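Blog > Life at home > Small habits

Friday, May 17, 2019

One month of writing down what we throw away

My wife says that I can make a project from anything, and maybe she is right. In the spring our building changed the rules for the garbage. Before, we paid one price for everybody. Now each apartment buys the official bags, and when the bags are finished you must buy more. I did not like this at first. Then I became curious, and I put a notebook on top of the refrigerator.

The idea came from my old coworker Abundio Medrano. He did the same thing with electricity many years ago, in a school notebook with squares, and he still has it. I asked him if it helped him to save money. He said a little, but mostly it helped him to stop arguing with his son about the lights.

My rules were simple. Every evening I wrote what went into the bin, and on Sundays I weighed the closed bag with the luggage scale. The first bag was 1426 grams, and I was proud of it until I remembered that we had eaten two dinners at my sister's house that week.
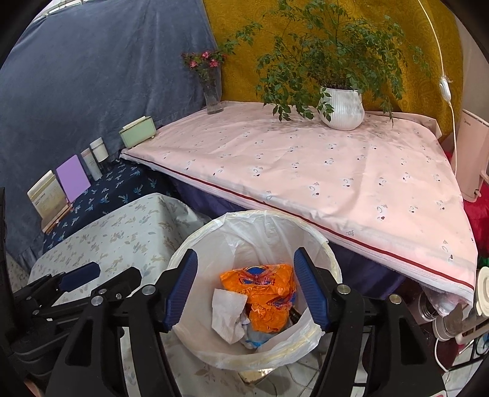
The usual contents: a wrapper, some paper, more packaging.

What surprised me in the notebook was how small most of the things are. I expected big items, like boxes and bottles, but those go to recycling and I did not write them. The pages are full of words like "wrapper," "wrapper again," "paper," "thing from the cheese." The snacks are my fault. I buy them at Sandoval on the way from the bus, because I am hungry at that hour, and each one has its own small plastic. In the second week I tried to buy one big bag of 500 grams and divide it at home. I must confess that I ate the big bag in two days, so this method is not for me.

The second surprise was paper towels and tissues. In our kitchen we took one for everything: a drop of water, a crumb, a wet spoon. It is a movement of the hand without any thinking. 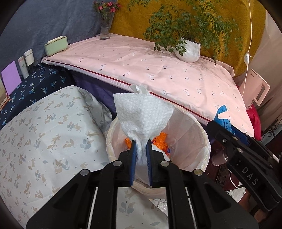

I cut an old bed sheet into squares and put them in a basket next to the sink. My wife sewed the edges of the first ones, then she became tired of it, so the others have threads coming out. They work the same. We wash them with the towels. A roll of paper now stays much longer in its place, and the notebook shows it very clearly, because after the tenth day the word "paper" is almost gone from my evenings.

The liner bags are still a problem. I tried going without one for three days and washing the bin every evening, and I did not enjoy it. My neighbor Jacinto Cuautle puts an old newspaper in the bottom, folded like a hat, but he keeps his vegetable peels outside on the balcony and we don't have a balcony. For now we use the thin bags and I try to change them only when they are full.

The last bag of the month was 300 grams lighter than the first, and this time we ate all our dinners at home. I will keep the notebook until August. If somebody knows a good way to store onion skins in an apartment without the smell, please write to me in the comments. I already tried the freezer, and my wife asked me to take them out.

Recent posts
Repairing the Hanorance kettle (second try)
What I cook when I come home late
My luggage scale and other useful purchases
The bus pass, one year later
A bed sheet has many lives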